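Veronica Voicu
2019-03-01

Thread on teaching a robot by showing it things. I've been asked about this enough times that I'd like one place to point people to. It covers what we did through February at Zistadov, what went wrong, and what I'd change.

The job: small objects on a table go into a box with compartments, sorted by colour. We picked hair clips. They're cheap, they come in a lot of shapes, and they are horrible to pick up with anything that isn't a hand.

We collect two sorts of demonstration. In one, a person does the task with their own hands while a camera at head height records it. In the other, a person drives the arm remotely and the arm does the task. Both go into the same training set, with a label saying which is which.

By the end of the month we had 536 usable demonstrations. Most are by hand. The remote ones take far longer to do and far longer to check.

Raluca Hodoroagă and I did the by-hand ones between us. You sit at the table, tip out a batch of clips, spread them a bit and start. One clip at a time, one hand doing the picking. The other hand can hold the box but mustn't pick anything up.
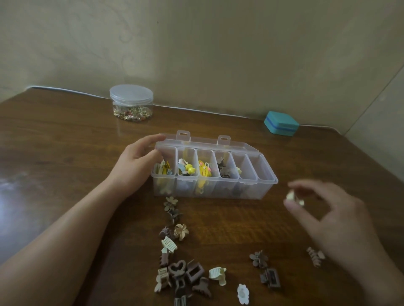 Sorting by hand, browns and creams still to go.

The one-hand rule came from Raluca. In the first batch we both used whichever hand was closer, and we passed clips from one to the other without noticing. The arm we're training for has one gripper. It can't copy a pass. We threw that batch away.

Second rule: hold the clip in clear air for a moment before it goes in the box. When you sort quickly your fingers cover the clip from the moment you touch it until you let go, so the model never gets a decent view of what's being held. A short pause fixes most of that. It feels silly for the first day and then you stop thinking about it.

Third rule: don't tidy. People straighten things. You nudge a clip so it lies better, or push two apart before picking one up. The model learns the nudge as part of the job and then nudges clips forever. If you do it, mark the demonstration and start again.

Colours were harder than the hands. Yellow is easy. Brown, taupe, beige and cream are a mess, and Raluca and I disagreed about where beige stops. We did 18 demonstrations before we noticed we were putting the same clip in different places.

So we made a sheet. One of each clip stuck to a piece of card, with its compartment number next to it. If it isn't on the card it doesn't go on the table. I wish we'd done that on the first morning.

On driving the arm remotely. We used the Nedelcu controller, a handle you move about in the air with a trigger for the gripper. It works. You lose all feeling in your fingertips, so you squeeze too hard, and a claw clip squeezed at the wrong end opens and jumps out.

It took me three sessions before I could fill one compartment without dropping anything. Raluca was quicker. She says it helped to stop looking at the handle at all and only watch the gripper.

Dropped clips stay in the data, by the way. If you drop one and pick it up again cleanly, that's a useful thing for the arm to see. What we cut is long dithering, where the person is hovering and hasn't made up their mind.

Lighting. A varnished table throws the light straight back at you, and a pale clip sitting in the glare more or less vanishes. I was going to put a cloth down. Kerkine, who are doing the training side, asked us to leave some demonstrations on the bare table so the model has met shine before. We split them.

Results so far, for those who skipped to this bit. From the by-hand demonstrations alone the arm reaches for the right clip most of the time and then grips it badly. With the remote ones added, the grip is much better. Flat clips lying on their side are still poor. So are the butterfly ones.

It also has a habit of stopping above the box, and I'm fairly sure it got that from us and our pause. We're going to try a shorter one.

Someone asked whether you could hire people to do this in bulk. You can, and Dedar do. My worry would be the rules. Two people in one room took most of a week to agree on beige.

Kit, as I'll be asked: one arm, one camera over the table, one head camera, the controller, a six-compartment box with a lid that opens right back. Get a box you can see through. The ones with a coloured base were no good to us.

Next up is doing the same thing with the box in a different place each time. At the moment it hardly moves and the arm has clearly noticed. Raluca is working out the positions and I'll add to this thread once we've got the first batch in.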